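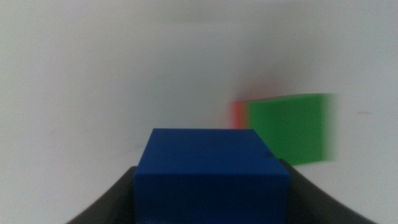 How to test a paint colour before you buy the big tin

Updated Oct 8, 2020

Paint firms would like you to believe that picking a colour is a matter of taste, mood and personality. I have painted most of the rooms in my house in Lolham twice, and taste was seldom the trouble. The trouble was that I trusted a card the size of a stamp, held up under the strip lights at Postma, and then wondered why the back bedroom looked like a swimming bath.

What follows takes a week if you do it properly. It will cost you a couple of sample pots. I make no promise that you will love the result, only that you should know what you are getting.

What you need

Two or three sample pots, no more
Lining paper or plain white card
A small roller and tray
Masking tape
A pencil
The bulbs you mean to live with

Step 1. Throw out most of the cards

Start with however many cards you carried home and get it down to three. The names are no help at all. I have had a "warm" grey that was plainly lilac, and a "soft" white that looked like custard next to the door frame. Lay the cards face up on white paper, by a window, and cover the names with tape. If two look the same to you, drop the dearer one.

Don't bother with the "goes well with" strip along the bottom of each card. Its job is to sell you a second tin.

Step 2. Be wary of the app

I tried the Urneteo room viewer, where you take a photo of your wall and it fills in the colour for you. It did a neat job round the radiator. The colour it showed on my phone was different from the one on my laptop, and neither matched the pot. Use it by all means to find out whether you want a dark room or a pale one. I wouldn't choose between two greens with it.

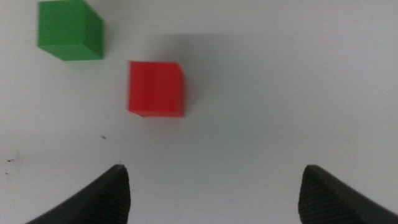
Step 3. Paint card first, then think about the wall

Most guides tell you to slap a patch straight on the wall. I don't, for two reasons. A patch of new paint with the old colour showing all round it is hard to judge, and you are left with a raised edge that shows through the top coat later.

Cut a piece of card at least 600 mm square for each colour. Give it two coats, right up to the edges, and leave it to dry between them for as long as the tin says. One coat proves nothing. Write the colour name and "2 coats" on the back in pencil, as you will forget.

Step 4. Move the card about

Tape it up beside the window, then on the wall facing the window, then in the darkest corner. Leave it in each place for a full day. Look at it at breakfast, at midday and again with the lamps on. If you have already bought new bulbs, fit them now. A bulb that gives a yellow light can turn a blue-grey wall a murky green, and no amount of gazing at it at noon will warn you.

Put the card down by the skirting as well as up at eye level. If there is a carpet staying in the room, stand the card on it. My tan stair carpet sent a pinkish tinge a surprising way up the wall, and I only spotted it on the second evening.

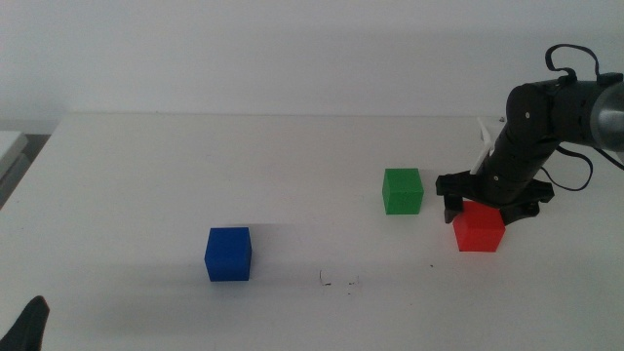 Ceilings and walls need separate tests, even if you plan to use one tin for both. The usual advice is that a single colour all over "blurs the edges" of a room. Maybe, but it won't look like a single colour. Each of those cubes is one solid shade, yet the blue one has a paler top than front, and the green one is lighter on top too. The same thing goes on in your room the other way up, with the ceiling often looking darker than the walls. So tape one card flat overhead and leave its twin on the wall. If the ceiling card looks gloomy to you, go paler up there and ignore the blurring business.

Step 5. Check the finish as well as the colour

Sample pots often come in matt only. If you want a wipe-clean finish, ask before you buy whether the sample matches it. Trolumeo's leaflet told me the difference was "barely noticeable". I noticed it every time the sun came round the side of the house. A shinier finish bounces more light and shows every dent, so on old plaster I would stay with matt and accept the finger marks.

Step 6. Wait, then buy

Leave the last two cards up for 5 days without fiddling. If you have stopped seeing one of them, that is a fair sign you could live with it. If you keep finding reasons to like the other, you probably don't.

Buy all the tins in one go and check that the batch numbers on the lids match. Keep the painted card in a drawer, well away from the light, for touching up. I have one from May last year and it has already been more use to me than the name on the tin.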